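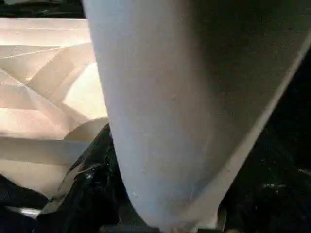 Driltthorpe Land Use Watch | Field Visits

The agency's open house at the Drevora tract began at nine in the morning, and by half past the parking lot had filled up with people who had already made up their minds. I was probably one of them. I have grazed cattle next to that ground most of my life, and when somebody in an office starts calling it "the conservation unit" I want to know who gave it the name.

August is a strange month to show off grassland. Everything is the color of cardboard. Our guide, Fatemeh Zarei, who handles public access for the unit, did her best with it. She took us up the east road in two vans and stopped at the overlook, where a new sign tells visitors they are entering protected land. The sign doesn't say protected from what. I asked. She said the management plan would spell it out when it was finished, and the plan is now in its second draft, which none of us in the van had been allowed to read.

That was how a lot of the morning went. The boundary went in first and the rules are supposed to follow. If you hold a grazing permit inside the line, you have been told in writing that "existing uses will be considered." Danuta Brzozowska, who has run sheep at the north end for 30 years, read that sentence out loud in the van and asked what happens after they get considered. Ms. Zarei said she understood the concern. I believe she did. She is a pleasant woman and she knows her plants, but she didn't write the order and she can't change it.

The second stop was the spring at Kļaviņa, named for the family that homesteaded it. The fence there is well built, I will give them that. The wire is tight and there is a pipe running to a trough outside the enclosure so stock can still drink. According to the handout it serves 300 acres. What the handout leaves out is that the old trough served the same acres and was paid for by the permit holders. Nikau Ashby asked whether they would be paid back for it and was told to submit the question on a comment card.

Back at the field office we got the Wosomen presentation. Wosomen is the contractor hired to do the visitor study, and Elaheh Shojaei walked us through the slides. She expects traffic to the tract to grow every year once the campground opens. Maybe so. The county road in is gravel, the nearest gas is 4 miles past the turnoff, and I didn't hear a dollar figure for grading. When I asked who maintains the road, the answer was "partners." The county commission hasn't voted on anything of the kind.

Lunch was sandwiches. The comment period was set down for an hour afterward and ran nearly 30 minutes, with each speaker held to two. Ghazal Talebi from the hiking club spoke in favor and made a fair case about off-road damage on the west slope, and she's right that the ruts there are a disgrace. I would still like someone to explain why that takes a federal order when the sheriff could write tickets under the law we already have.

I counted myself out of the group photo and drove home by the east road. The gate at the second cattle guard had a new lock on it. It was open that day.

Written comments are being taken at the field office until the third draft comes out. Bring your permit number if you have one, and keep a copy of whatever you hand in.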